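An **edge-glued panel** is a flat sheet of solid wood made by joining narrower boards side by side with glue. The boards, often called staves or planks, all run in the same direction, and the finished panel is wider than any single piece in it. Panels of this kind are used for table tops, shelves, stair treads, worktops, chopping boards, cupboard doors and the seats of chairs and benches.

The method is old, and it answers a simple problem. Trees are only so wide, and wide boards are costly and tend to bend as they dry. Joining several narrow boards gives a broad surface from timber that is easier to find and easier to dry evenly.

## Names

In British workshops the product is usually called an edge-glued panel, a solid wood panel or, in the furniture trade, a laminated top. The last term can cause confusion, as "laminate" also refers to a thin plastic sheet stuck over chipboard. Timber merchants often use "furniture board" for softwood panels sold in fixed sizes.

A panel in which each stave runs the whole length is called *full stave*. One in which shorter pieces are joined end to end, often with finger joints, is called *finger-jointed* or *short stave*. Full-stave panels cost more and have a calmer look. Short-stave panels use up offcuts and are common in kitchen worktops.

## Choice of timber

Almost any timber can be edge-glued. Pine and spruce are common for shelving and cheap furniture. Beech, oak, ash, birch and maple are used where the surface will take hard wear. Oily tropical timbers such as teak are harder to glue, and the edges are normally wiped with a solvent shortly before the glue goes on.

The boards in one panel should be of the same species and have been dried to the same moisture content. For indoor furniture this is normally between 8 and 10 per cent. If one board is wetter than its neighbours it will shrink more after gluing, leaving a step at the joint or opening a crack near the end.

Makers also sort boards by colour and figure. Some try to hide the joints by matching the grain at each edge. Others accept a striped effect, particularly in timbers where heartwood and sapwood differ strongly. Small sound knots are allowed in most grades, while loose knots are cut out or filled.
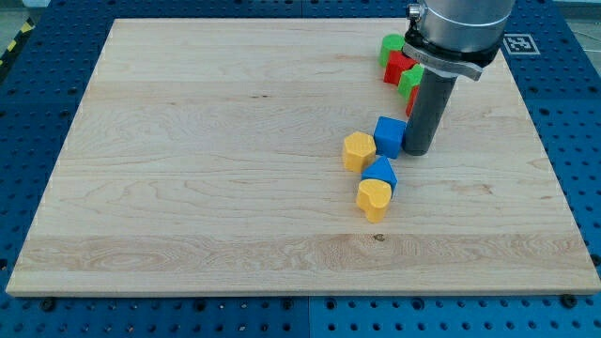

*Pale wooden panel with wavy grain and a small dark knot. Faint seams mark the joins between planks.*

## Grain direction

Wood moves across the grain as the air around it becomes damper or drier, and hardly at all along its length. For this reason the staves in a panel are always laid parallel. The panel as a whole then grows and shrinks in width only.

The way the growth rings lie at the end of each board also matters. A board cut through the side of the log, known as plain-sawn, tends to cup as it dries, with the edges curling away from the heart side. Two arrangements are used:

- **Alternating rings.** Each board is turned over relative to the next, so that the curves of the end grain face up and down in turn. Any cupping shows as a slight ripple, and the panel stays flat overall.
- **Rings the same way.** All boards have the heart side facing the same direction. The panel may cup as one broad curve, which can be held flat by screws or a frame underneath. Some makers prefer this because the better face of every board can be shown.

Quarter-sawn boards, in which the rings stand nearly upright, move less and may be laid either way.

## Making a panel

### Preparing the edges

Each edge must be straight and square to the face. In small workshops this is done with a hand plane or a surface planer. In factories the staves pass through a four-sided planer, and gluing follows soon afterwards while the cut surface is fresh.

Some hand workers plane the edges very slightly hollow along their length, leaving a gap the thickness of a thin shaving at the centre. This is a *sprung joint*. When the clamps are tightened the middle closes up and the ends are pressed firmly together. The practice allows for the ends of boards drying faster than the rest.

### Gluing

White or yellow wood glue (PVA) is the usual choice for indoor work. Urea-based glues are common in factories, as they set quickly under heat. Polyurethane and resorcinol glues are used where the panel will get wet. Hide glue was standard before the twentieth century and is still used in instrument making and repair.

A well-fitted glued edge is normally at least as strong as the timber beside it. Dowels, biscuits, loose tongues or a tongue-and-groove profile may be added, but mainly to keep the boards level with each other during clamping.

### Clamping and finishing

Clamps are placed alternately above and below the panel so that the pull is even and the boards don't bow. Too much pressure can squeeze out most of the glue and leave a weak joint. Once the glue has set, the surplus is scraped away and the panel is planed or sanded to its final thickness, then trimmed to size.

If a panel is sanded too soon after gluing, a fault known as a *sunken joint* can appear. Water from the glue swells the wood next to the joint, the swollen wood is sanded level, and a shallow groove is left when it dries and shrinks back.

## Fixing

A solid panel has to be free to move in width. A top 700 mm wide may change by 5 mm or more over the year in a heated house, depending on the timber. Table tops are therefore held down with wooden buttons that slide in a groove, with metal shrinkage plates, or with screws in slotted holes. A panel glued firmly to a rigid frame across the grain is likely to split.

Breadboard ends, which are strips fixed across the end grain to keep a panel flat, follow the same rule. They are glued at the centre only, or pegged through long holes.

## Care

Edge-glued panels are finished with oil, wax, varnish or lacquer. Both faces should receive the same treatment, including the underside of a table top, so that moisture enters and leaves evenly. Panels stored before use are laid flat on evenly spaced strips, or stood upright with air on both sides. A panel left lying directly on a bench for some days may cup, as the upper face alone is exposed to the air.

Chopping boards are best washed by hand and dried on edge. Long soaking weakens PVA joints and may cause them to open.

## Comparison with other boards

Plywood is made from thin layers with the grain crossed, and changes very little in width. Blockboard has a core of strips covered by veneer. Chipboard and fibreboard are pressed from particles or fibres and have no grain direction to speak of. All of these are more stable than solid panels. Edge-glued panels can be planed, shaped and sanded again many times, and their edges don't need covering.

## See also

- Butcher's block
- Finger joint
- Quarter sawing
- Wood glue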